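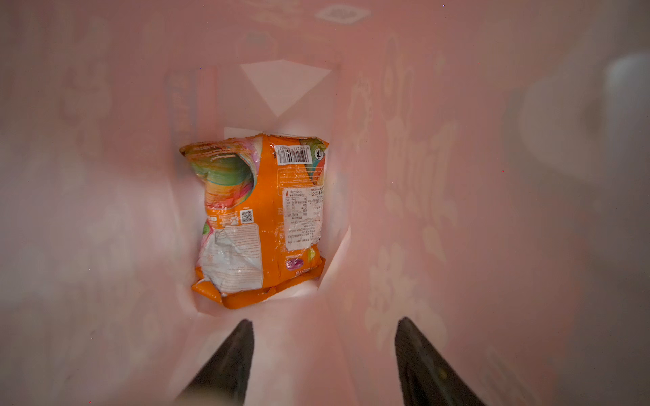

Plerkotwood Open Day – Floor Safety Checklist with Comments
Demonstration: bag packing, Tullodero hall
Date: Friday, March 7, 2025
Checked by: Tarun Solanki

1. Visitor line taped out – YES
Lovely clear tape this time, and much easier to follow than in November. Please keep pushchairs behind it too.

2. Emergency stop within reach of the host – YES
Tested before the doors opened. I do like to see both hosts have a go, so thank you for humouring me.

3. Group size held to 14 – MOSTLY
The school party was a cheerful lot and crept up a little after lunch. One host on the door would sort it, I think.

4. Gripper fingers checked for wear or sharp edges – YES
Have another look at the halfway break, please, as we did on the Quintela stand.

5. Goods suitable for handling – YES
Snack packets, sweets and boxes only. No glass, no tins.
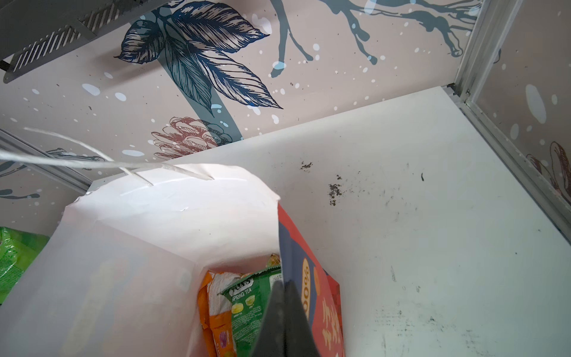 Item 5: packets and a box in the paper carrier, gripper at the rim.

6. Shelf surface clean – NO
Dark smudges and dust on the white shelf beside the bag. Nothing dangerous, but a wipe between groups would be kind to the packets (and to the visitors' sleeves!).

7. Cables covered on the walkway – YES
Almost 12 metres of cover, all lying flat.

8. Allergy notice by the sweets – TO DO
Zillo has the printed cards at the front desk – do ask for two.

Next check: before the evening session, items 3, 6 and 8 only.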